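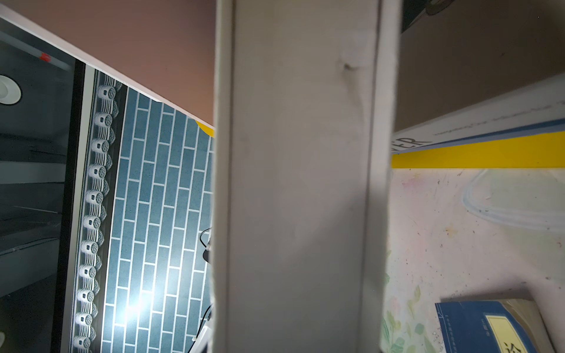

I kept it in a drawer until February and then filled nine pages in one go, a customer wrote to us, and she added that she'd cried through most of them and slept very well afterwards.

The Niria Journal

We have had a good many letters like that, and we're grateful for every one. The Niria is a guided journal for people who are going through a hard stretch, or coming out of one, and would like somewhere private to put it all down. It has 265 pages in 13 sections, and you can begin with whichever section you like (plenty of people start with the one on sleep!). Each page gives you a gentle question at the top and then leaves you alone with plenty of room. Some evenings you'll write a line, some evenings you'll need to carry on overleaf, and both are perfectly all right. 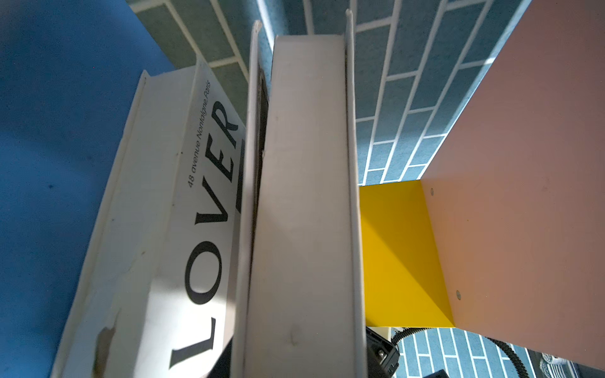

Privacy came up more than anything else when we asked people what they wanted, and so there's no title on the outside of the Niria and nothing on the spine. It can live on a shelf in full view with everything else. Hard covers do take some wear over the years, and you can see a little fraying at the tip of the board on that thick white book, so we asked Kuipers, our binders, to round and reinforce the corners on ours. It goes in and out of a handbag every day quite happily.

The paper is Jendix cream, heavy enough for a fountain pen, and it's kind to tired eyes under a bedside lamp.

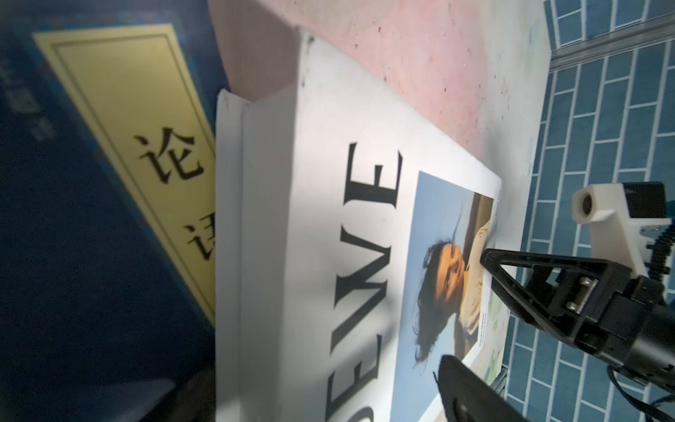

There are two ribbons as well, one for where you are and one for a page you might want to come back to, perhaps with a counsellor or a friend. We suggest five minutes at a time to begin with. If a question feels like too much, leave it blank and turn over.

We should say plainly that a journal can't take the place of a doctor or a therapist. If you're struggling to keep yourself safe, please ring your GP or the emergency services today, and let the writing wait.
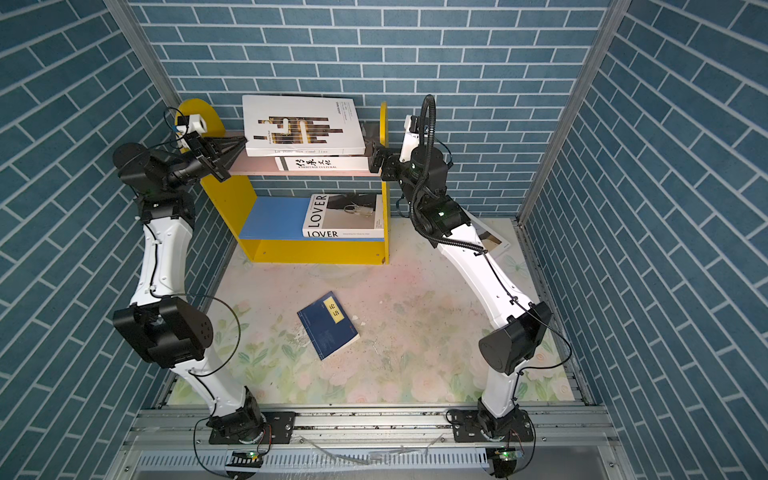
Every copy is packed in our workshop at Sanddale, in a plain box with no mention of the contents on the label. Orders placed by Thursday lunchtime go out the same week. Refills aren't available for this edition, but replacement ribbons are free if you drop us a line with your order number.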